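Wäsche falten im November

Seit ich in Padilberg wohne, habe ich keinen Balkon mehr, und meine Wäsche trocknet in der Wohnung. Das Haus ist von 1910, die Wände sind dick, und im November braucht ein Pullover fast zwei Tage. Früher habe ich deshalb alles vom Ständer direkt auf den Stuhl gelegt und vom Stuhl direkt angezogen. Das möchte ich jetzt anders machen.

Meine Nachbarin Philomena Mulcahy hat mir gezeigt, wie sie ihre T-Shirts faltet. Sie kommt aus Irland, ich komme auch nicht von hier, und so haben wir beide nach dem deutschen Wort für „sleeve“ gesucht. Es heißt Ärmel, und ich vergesse jedes Mal die Punkte.

Man braucht dafür eine glatte Fläche, die größer ist als das Hemd. Auf dem Bett geht es schlecht, die Decke gibt nach. Ich nehme einen weißen Tisch, da sieht man auch gleich jeden Fussel.
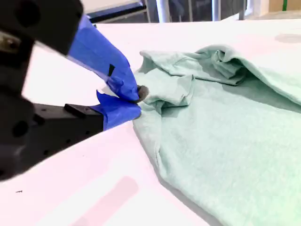 Mintgrün auf Weiß, teils umgeschlagen.

Zuerst streiche ich den Stoff mit der flachen Hand aus, von der Mitte nach außen. Dann fasse ich den Rand an und ziehe ein wenig, aber nur ein wenig. Wenn man zu fest zieht, entsteht eine kleine Spitze, und diese Spitze bleibt im Stoff bis zum nächsten Waschen. Bei melierter Baumwolle fällt es weniger auf, bei meinem dunklen Hemd von Moriarty leider sehr.

Danach kommt eine Seite zur Mitte, der Ärmel wird zurückgelegt, dann die andere Seite genauso. Zum Schluss falte ich von unten nach oben, zweimal. Philomena faltet dreimal, weil ihre Schubladen niedriger sind – sie hat die Kommode von Ritach, ich habe nur ein Regal.

Am längsten habe ich mit den Säumen geübt. Ein Saum ist dicker als der übrige Stoff und will nicht immer dort liegen, wo ich ihn haben möchte. Ich lege ihn jetzt nach innen, so ist die Kante außen weich und das Paket fällt im Regal nicht um.

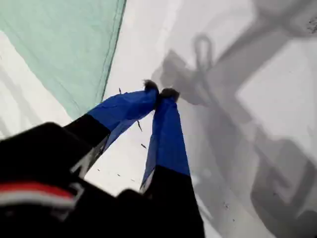

Was ich noch nicht kann

Spannbettlaken. Ich habe es drei Abende versucht und am Ende immer eine Kugel gehabt. Wer eine gute Anleitung kennt, darf sie mir gerne in die Kommentare schreiben, bitte mit einfachen Worten.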